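From: Panyasiri
To: boots-and-outdoor list
Subject: Re: Storing rubber boots over winter, upright or hanging?

Hello all,

I answer to the message from Handent below. I keep the full quote because the thread is already long and some people read only in the digest.

> I have now several pairs of rubber boots in the entry and they
> are a mess. My wife hangs hers upside down on pegs, I just leave
> mine where they fall. Last November one of mine got a crack across
> the front, exactly where the shaft was folded over. So my
> questions are: do you store them standing or hanging, do you put
> something inside, and what do you use under them? The floor in
> our entry is pine and it gets dark marks.
>
> Also, is it worth to treat the rubber with something, or is
> this only to make it shine?
>
> Handent

I have rubber boots for the garden and for the boat since 2011, and I have made most of the mistakes already, so maybe my experience is useful.

First, the crack. In my opinion your boot cracked from the fold. Natural rubber does not like to stay bent in the same place for months, and it is worse when the room is cold. I lost one pair in the same way, in the shed at Vakholm, where they were lying under a sack of potting soil from October to spring. The line was very thin at the beginning and I thought I could repair it with a bicycle patch. The patch held for 17 days. After this I decided that boots must stand straight or hang straight, and nothing may lie on top of them.

Standing or hanging, both are fine if the shaft is not folded. I prefer standing, pairs side by side, with the heels to the wall. Tall boots with a soft shaft will fall over slowly during the winter, so in these I put a roll of cardboard. Newspaper is good for drying but it is too weak to hold the shaft. For short boots you do not need anything inside.
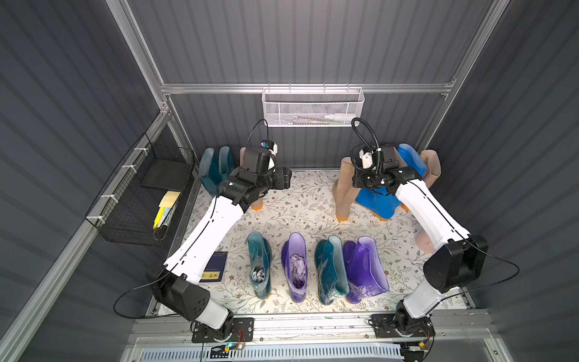 About what to put under them, I can say more, because I tried different things. A plastic tray with a high edge is the best when the boots come in wet, but it is ugly and the water stays in it if you forget to empty it. A rubber mat under rubber boots was a bad idea for me – the black one left a stain on light soles. Now I use a mat with a wipeable surface and a small pattern, leaves or flowers or similar. With a pattern you see the dirt less, and you can wash it with a sponge. If your floor is pine, please lift the mat every week or two, so that the wood can dry. The dark marks you describe are probably from water which stays under the mat and not from the boots.

Light-colored boots are a separate question. Beige rubber shows everything, and dark rubber can give color to it if they touch for a long time. I do not know if this happens with all brands. It happened to me with one pair, where the dark boot leaned on the light one the whole winter, and the gray shadow never came out. So I leave a space between a dark pair and a light pair, the width of a hand is enough.

My cleaning before winter is simple:

1. Rinse the outside with lukewarm water and brush the sole. Take out the small stones.
2. Wipe the inside with a damp cloth and a little mild soap.
3. Let them dry two days, away from the radiator. If there is a removable insole, dry it separately.
4. Only then treat the rubber, if you want.

For the treatment: Nukov wrote here before that he uses silicone spray, and I do the same, with a soft cloth and very little spray. It does make the boots shine, but I also have the feeling that the rubber stays softer. I cannot prove it. I would not use cooking oil or petroleum jelly, both can damage natural rubber. The white powder which sometimes comes out on the surface is called bloom and it is not a defect, you can wipe it away.

One more thing for Handent. You did not write if your entry gets sun. If there is a window, put the boots on the other side or hang a cloth in front. My neighbor had a nice green pair behind glass, and after two summers the side to the window was pale and sticky.

I would like to ask something also. Does someone know a good way to dry the toe of a tall boot in a small size? My hand does not reach to the end, and the paper I push in comes out again only with a kitchen tongs. I have seen electric dryers with a tube but I do not want to have one more cable in the entry.

Best regards,
Panyasiri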